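Forum > Arms and Manipulation > Teaching and Demos
Thread: teleop vs. grabbing the arm – sorting task, mixed junk

gravelroad_7
Posted 2021-11-12

ok so need opinions before we burn more weeks on this. Task is a sort. Basket of mixed stuff, three bins with round holes, arm picks a thing and puts it in the right bin. Objects are all over the place on purpose – spiky puffer balls, crushed cans, baseballs, wood blocks, a plush head, knitted cloths, paper balls. Been doing it by remote control with the Nirkine leader arm, two operators taking turns.

At 1,270 demos now. Hard stuff is fine. Cloth is bad. Paper is worse, it goes halfway in the hole and sits there and the operator doesnt know if thats a finish or not.
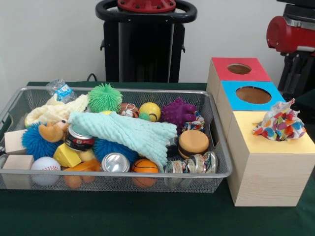 One of my operators wants to drop the leader arm and just hold the wrist and move it through by hand. Says she can feel the edge of the hole that way. I think hands all over the camera view will wreck the data. Who's right? Also do you start every demo from a full basket or refill as you go. We've been sloppy about that.

tinsnips
Reply

She's right. Did both on a Vetham arm last February. By hand was quicker to learn and people pushed things INTO the hole instead of dropping from above and hoping. Remote people hover. They hover forever. Then the policy hovers.

odd_parity
Reply

disagree, sorry. By hand you get a force the arm never makes on its own. Your palm is on the wrist doing half the work, then at playback the thing is weaker and slower than the demo. Saw this over and over w/ cloths. Looks great when taught, goes nowhere when it runs.

And yeah hands in view. You can mask them but why make the work.

tinsnips
Reply

you dont record the force, you record the positions and replay with no one touching it. Save the camera from the replay. No hands. Takes double the time per demo, I'll give you that

odd_parity
Reply

replay on a pile of soft junk?? the pile has moved. You put the plush back an inch to the left and the replay closes on air. Works for bolts on a plate. Not a heap.

tinsnips
Reply

Fair. Ours was not a heap.

gravelroad_7
Reply

ours is very much a heap. So replay is out I think. We do also have a flatter version, gray tray instead of the basket and three cube boxes stacked up, holes on the face. Easier picking, harder placing, you have to come in from the front and the wrist angle gets awkward.

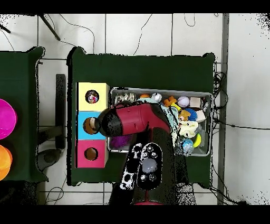

Operators hate the side holes over remote. Depth is the whole problem, they can't tell how far the fingertips are from the opening so they creep. Some demos are 97 seconds for one ball. I've been keeping those and maybe I shouldnt.

mossback
Reply

Throw the slow ones out. Or trim the creeping part. We had 3,427 demos on a shelf job at Asante and the set trained on the 1,000 cleanest beat the full set. Not by a hair either. Slow demos teach it to stop and wait for nothing.

Give them a second view from the side too, cheap monitor next to the main one. Fixed most of our depth complaints the same day.

odd_parity
Reply

+1 on the side view. On trimming, careful. If you cut the pause right before the insert you cut the little corrections too and those are the good bit.

mossback
Reply

cut where the arm isnt moving. keep anything where it is. Simple threshold

kettlefish
Reply

to your other question (nobody answered it) – mix it. Full basket some runs, half empty others, down to last two or three items. If every demo starts full the arm never learns what an almost empty basket looks like, it just pokes the mesh. Ours did that for a month before we caught on.

And write down a rule for the paper. In means below the panel. If its sticking out the operator gives it a nudge with closed fingers, every time, same way. Two operators with two ideas of done is poison.

gravelroad_7
Reply

the paper rule is good, stealing that. One of mine nudges and the other walks off lol

Does anyone have the Taron grips on the leader side? The squeeze on ours is all or nothing, puffer balls get mashed flat and then pop out when you open.

kettlefish
Reply

Have them, decent. Spring is stiff the first week. You want the scaling turned down for soft stuff, default is too jumpy. Cans you wont notice a difference.

tinsnips
Reply

still say let her try by hand for one afternoon on the cube boxes. Not for the set. Just so she knows where the edge is, then back to the leader arm. My people got way better on remote after.

odd_parity
Reply

ok that I can agree with

gravelroad_7
Reply

Doing that tmrw. Plan is hand practice first, side monitor, new paper rule, then a fresh batch with the basket at diffrent levels. Old set gets the stillness cut and I'll train on both seperately and post the numbers here.

mossback
Reply

post the failures too please, esp the cloths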